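**Sturkutetti bench cell: panel work, simulated**

The Sturkutetti is a single-arm cell for light work on electrical panels. Before a unit ships, each job is rehearsed in simulation.
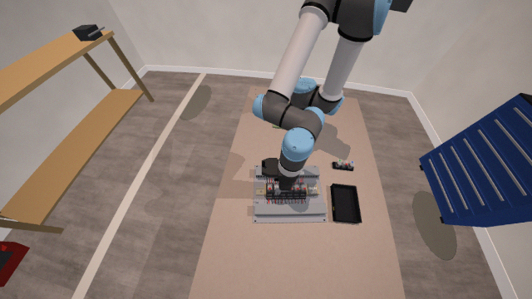
*Simulated cell: arm over the control panel, empty tray alongside.*

Part pick-up is the easier half. Liette Bergeron's test plan lists 14 tasks for the Wollell controller, and 8 are cleared for unattended running. 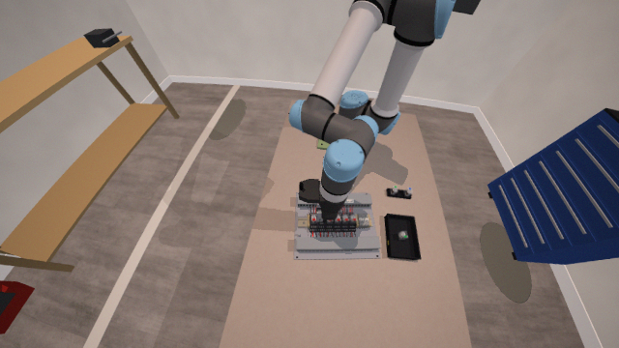 *Gripper above the row of modules on the panel.*

Close spacing is harder. Approach height and finger opening are set per part, and both need checking when a tray layout changes.

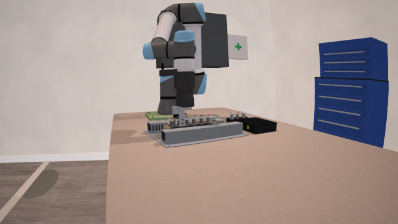
*Fingers slightly apart, over the row of red-topped pegs.*

Wiring remains a job for a person. Loose conductors move when touched, and the controller has no reliable model of them. A second viewpoint, close to the gripper, is supplied for setting up relay work.

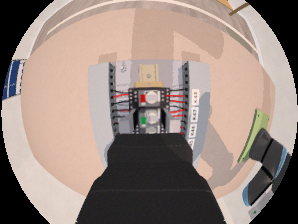

Cycle time for a cleared task is limited to 165 seconds, after which the arm stops and waits for an operator. Household chores are not supported. Nesma Sqalli handles trial requests; allow 6 weeks from receipt of panel drawings.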